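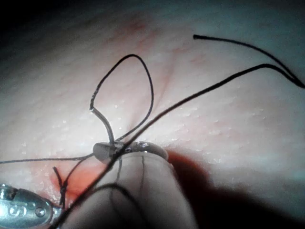
Black suture thread around a short grey tube on a practice pad.

FOR IMMEDIATE RELEASE

My book about thread is coming out in March, and I'm writing the press release myself

Gretport: I've never written one of these before, so please bear with me! Bravari, the small press that publishes my sewing patterns, is bringing out my first real book this spring. It's called Rirurum, after the sound my grandmother's treadle machine made when she got up to speed on a long seam (say it fast and roll the r's). It runs 154 pages and it's all about thread. Cotton thread, silk thread, waxed linen, fishing line, dental floss, the red string on a bakery box.

I started it four years ago with a shoebox of wooden spools from an estate sale. Some still had their paper labels, and I wanted to know why one was marked 40 and another 60 when they looked the same to me. A week later I was reading about cotton mills at one in the morning and my husband was asking if I planned to come to bed. The short answer, by the way, is that a higher number usually means a finer thread. The long answer is chapter two, and I had to cut it in half.

There are 41 short chapters, and you can read them in any order. One is on sailmakers and the leather palm they push the needle with. One is on bookbinding, with a very long detour about beeswax. My own favorite is on darning socks, and I'll defend it to anyone, including my editor, who wanted it gone. (It stayed. It even grew a page.)

The chapter people ask me about first is the one on stitches, the kind you get after a run-in with a bread knife. I had four in my thumb as a kid and remember being mostly annoyed that they weren't a nicer color. Suture needles are curved, which seemed odd to me until I thought about how often I reach for a curved needle myself to close up a chair cushion. Surgical thread has its own sizing system too, and it made my spool labels look simple. I talk about silk, about gut, and about the threads the body absorbs by itself, and I've kept it gentle enough to read over lunch.

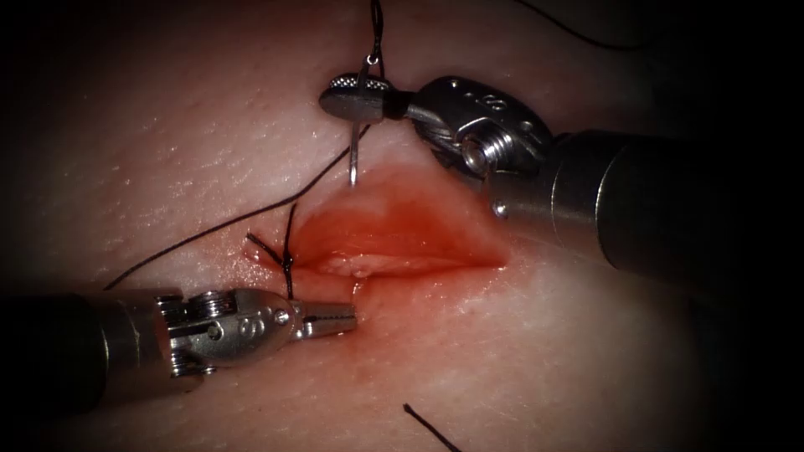 Where to get it and where to find me

Rirurum will be at bookstores and fabric shops, and you can order it straight from Bravari. The launch party is at Chukwu Fabrics in Gretport at 6:30 in the evening. There's room for 135 people if we move the cutting tables, and I've been promised we can move the cutting tables. Bring something that needs mending! I'll have needles, a big basket of odd spools, and the darning mushroom from the cover. Coffee and cake are on the shop.

Reviewers, I'd love to send you a copy. Tell me if you want paper or a file. I'm also happy to talk on the radio, visit your quilt guild, or answer questions about bobbins at pretty much any hour. And if you have a spool with a label you can't make sense of, please send me a picture of it. I already have a second shoebox going.

Contact: Bravari press desk, Gretport | © Bravari. All rights reserved. | Back to top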